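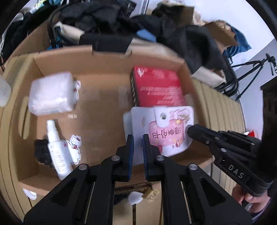 4.2 What the teachers told us about homework

I'll admit I went into this part of the study expecting a fight. Homework is the one thing every English teacher at our Truvdale site has an opinion on, and I have mine too (I used to set far too much of it!). So Horácio Veloso ran the interviews and I only read the transcripts afterward.

We talked to 13 teachers, all working with adult beginners, and collected 440 homework sheets between them over the November term. What jumped out at me first was how short the good ones were. Teachers who set a single small job, like writing three lines to a neighbor, got most of them back. The ones who sent home a full page of gap-fills mostly got silence, or a page clearly filled in on the bus.

Figure 1. Objects in an open cardboard box.

Kobe Geerts read an early draft and asked whether the students at Mangundap were just busier, with all those night shifts. Fair point, and I can't rule it out. We didn't ask about working hours until the second round, and by then 3 of the teachers had moved on to other classes. I still think length matters, though, as the same students who skipped the gap-fills would happily send in a voice message.

One teacher put it better than I can: "If they can do it while the rice cooks, they do it." She now records every task on her phone first, and if it takes her longer than a minute to explain, she cuts it. Her return rates are in Section 4.3, next to those from the Domier evening group.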